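Ongart Garden Club, minutes, Jan 4, 2022

Great turnout for a winter night! We opened with the seed swap, which brought in 117 packets, a club record. The Fondell beds will be ready for planting in April, and everyone is thrilled about the new tomato rows.
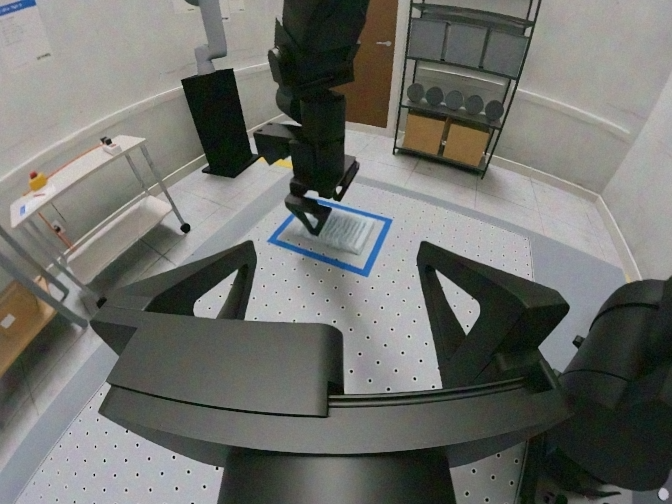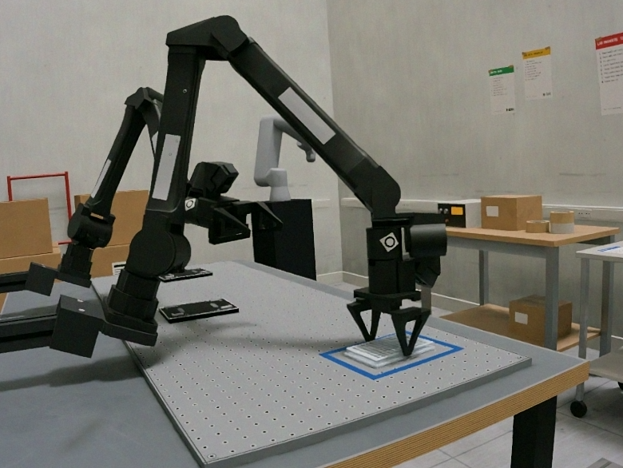
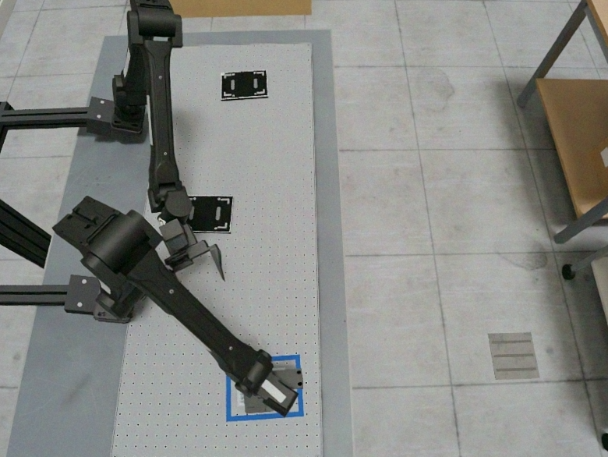
Ezekiel Nakamura asked if the peppers could go closer to the fence this year, where they get more sun. Agreed, with much cheering. Compost order: 30 bags. Seed money left: $300.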